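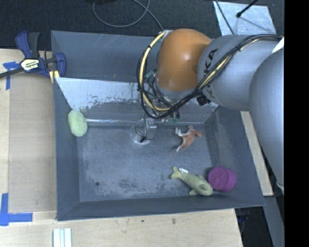
Trestunden Museum label transcriptions (README)

Hi, and welcome! This is the text of the object labels and catalog cards from the Trestunden town museum, typed up so you can search them, sort them, or do whatever you like with them. It covers the permanent galleries and the Wimosport exhibit that opened in June. I'm the one who did most of the typing, so if something looks off, it's probably me and not the museum.

Last updated 12/27/23.

What's in the folder

labels.csv is the main file, with 1,318 rows, one per label or card. If an object has both a gallery label and a catalog card, it gets two rows with the same object_id.

wimosport.csv is just the rows from the Wimosport exhibit (333 of them) pulled out on their own. They're in labels.csv too, so don't add the files together! I did that once and spent an evening wondering why we had so many skates.

notes.txt is my running list of odd spellings, missing cards and things I want to ask the museum on my next visit. It's messy. Read it anyway if you're going to use the dates.

Columns

object_id: the museum's own number. The older ones look like 61.14.2 and the newer ones start with a T. I left them exactly as written, including the few with a stray letter on the end.

gallery: where the object was on display when I typed the label. Blank means storage.

source: either "label" or "card".

title: the bold line at the top, if there was one.

body: everything else, with line breaks replaced by a single space.

date_text: the date as somebody wrote it. "Before the war," "1920s?" and "Grandmother's time" are all in there.

year_low and year_high: my best guess at turning date_text into numbers. Blank when I didn't dare.

donor_group: only filled in for named collections, mainly Qureshi and Wimosport. Private donors have been taken out.

About the Wimosport stuff

Wimosport was a little company that made gym shoes, skates and team jerseys a few streets from where the museum is now. When the shop closed, the sample room came over more or less whole, order books and all, and it sat in boxes for years. The exhibit labels were written fresh for the opening, so they read very differently from the old cards (which are mostly things like "shoe, left, brown"). If you're doing anything with word counts or writing style, please split by source first.

About the Qureshi collection

These are the shop signs and printed posters. The cards are wonderful, typed up by the family before the donation, with long stories about which street each sign hung on and who painted it. Some of the stories disagree with each other. I kept both versions every time and put "see other card" in notes.txt.

How it was typed

I worked from the cards themselves at the museum, and from the printed label sheets for the galleries. Conall Cronin proofread the whole Wimosport file against the sheets and caught a lot of swapped sevens and ones, for which I'm very grateful. The rest has been checked once, by me, usually late at night. Obvious typos on the cards are still there on purpose. Words I couldn't read are marked with 2 question marks in square brackets.

The cleanup was done with Bendance, a small script I wrote that trims spaces, fixes the quotation marks and complains about duplicate rows. It isn't in this folder yet. It needs a tidy before I let anyone else see it.

Known problems

Accents are missing from the earliest batch. I typed those on a borrowed laptop and never went back.

Drawer 5 is not done. The cards in it are stuck together and the museum would like to separate them properly first.

A few of the older cards describe people in ways the museum wouldn't today. I haven't changed the wording, so have a look before you put any of it on a public page.

year_low and year_high are guesses, guesses, guesses. Please don't quote them as the museum's dating.

Using it

Go ahead and use it for school projects, family research, maps, whatever! Please credit the Trestunden Museum and mention which update you used. The label text belongs to the museum, so if you want to print long chunks of it in a book, write to the front desk and ask first.

Corrections are very welcome. Send me the object_id, the column and what it should say, and I'll put it in the next update.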